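Folding printed hand towels and filing them in a basket

Wendy Bunting, Radurley linen notes

Small towels take up more room than they need to when they are stacked in loose piles. The method on this page gives each towel the same folded width, with the sewn edges turned to the inside, so that a set can stand upright in one basket and be taken out one at a time. It covers hand towels and light cloths up to the size of a small tea towel. Bath sheets need a different first fold and are dealt with on the Bramwell page.

What you need

A flat table, cleared on the side where you will work. A rectangular basket with a flat floor. The towels, fully dry. A ruler is useful for the first towel and can be put away after that.

The basket should be at least as tall inside as the folded towel, less an inch or so. If the towels stick out more than that they lean over the rim and the row loosens. Measure the inside at the floor, because many plastic baskets are narrower there than at the top.

Step 1. Find the right side and the edge

Lay the towel on the table with the print facing up. On thin cloth the print may show through to the back, and a faded print can look nearly the same on both sides. Check the lettering: if it reads backward, turn the towel over. Then find the stitched edge with your fingertips and follow it to a corner.
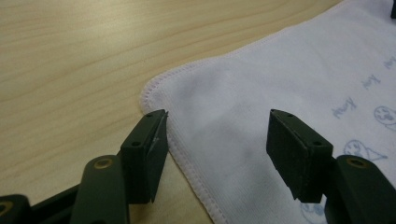 Page last changed: 3/4/21

An overlocked edge such as the pale one on this towel sits a little higher than the cloth inside it. One layer makes no difference. Four layers stacked in the same place make a ridge, and a towel with a ridge on one side will not stand straight. The folds in steps 3 and 4 are offset for that reason.

A rounded corner should be left rounded. Pulling it out to a point stretches the stitching and leaves a small ear of cloth that shows after folding.

Step 2. Flatten the cloth

Place both palms in the middle of the towel and move them apart toward the short ends. Do the same toward the long sides. Light creases will come out under hand pressure. Creases that stay after two passes need an iron or a damp cloth, and it is quicker to set those towels aside and do them together.

Do not pull on the corners to flatten the middle. Toweling stretches more in one direction than the other, and a towel pulled this way ends up slightly diamond-shaped. It will relax again later, in the basket, and the fold will open.

Step 3. Fold lengthwise

Turn the towel so that a long side is nearest you and the print is face down. Bring the near side up until its edge lies a finger's width past the center line. Bring the far side down over it until its edge lies a finger's width short of the first fold. You now have a strip three layers thick, with the edges in two different places.

Run the side of your hand along the strip once. If one end is wider than the other, open the last fold and reset it. Correcting at this stage takes a few seconds – correcting after step 4 means starting again.

Step 4. Fold to size

Fold one short end in by a third of the length. Fold the other short end over it, stopping just short of the fold. The packet should have one clean folded side, which will be the top when the towel is filed.

For towels 30 inches long, the packet comes out a little over ten inches wide, which is too much for a small basket. In that case fold the strip in half first, then in half again. A 26-inch towel folded this way gives six and a half inches before allowing for the thickness of the cloth. Use one method for the whole set, even if a few of the towels would suit the other.

The print stays on the outside in both methods. With a repeating pattern, part of it will normally show along the top fold, so towels from different sets can be told apart without lifting them.

Step 5. Set up the basket

Put the basket on the table beside your working area, on the side of your weaker hand. Its long side should run away from you, so that the row can be filled from the far end forward. Leave enough clear table for one towel opened out flat, plus a hand's width all around.
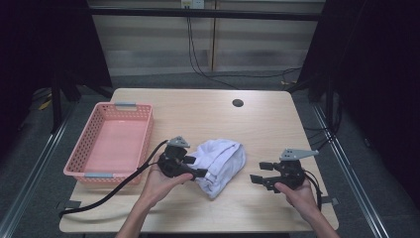 Folded towels should go in while the basket is still on the table, and the basket should be lifted only when the row is complete. A half-filled row slides when it is carried and has to be squared up again. Where the handles are on the short ends, as on the pink basket, keep the end nearest you clear of cloth so that you can reach the grip. Perforated walls like these let air through to the towels, but they also catch loops of terry. Lower each packet straight down with a hand between the cloth and the wall, and do not drag it along the side. If a towel bunches up while you are working, open it completely and go back to step 2. Folding over a wrinkle fixes it in place.

Step 6. Fill the row

Stand the first packet against the far end with the clean fold up. Add the next in front of it, facing the same way. Hold the row upright with the back of your hand as you add to it. When the row is full you should still be able to slide two flat fingers between the last packet and the near wall. If you cannot, take one towel out. An overfilled basket pulls the neighboring towels up with the one you want.

If the row is short, close the gap with a rolled cloth at the near end. Do not spread the packets out to fill the space.

Faults and causes

Packet springs open: the cloth was not fully dry, or the lengthwise folds were made too loose. Refold from step 3.

Packet leans to one side: stitched edges are lying on top of each other. Open it and offset the second fold.

Top folds at different heights: two folding methods have been mixed, or the set contains more than one size. Sort by length before starting.

Marks on the cloth from the basket: the row is too tight against the walls. Remove one towel.

Storage

Put fresh towels in at the far end and take from the near end, so that the whole set gets used in turn. In a closed cupboard, take the row out once a season and let it air for an afternoon. I do mine in October, before the heating goes on.

Related pages: Bath sheets, the Bramwell fold. Fitted sheets on a small table. Labels for linen shelves (Flultport list, item 3022).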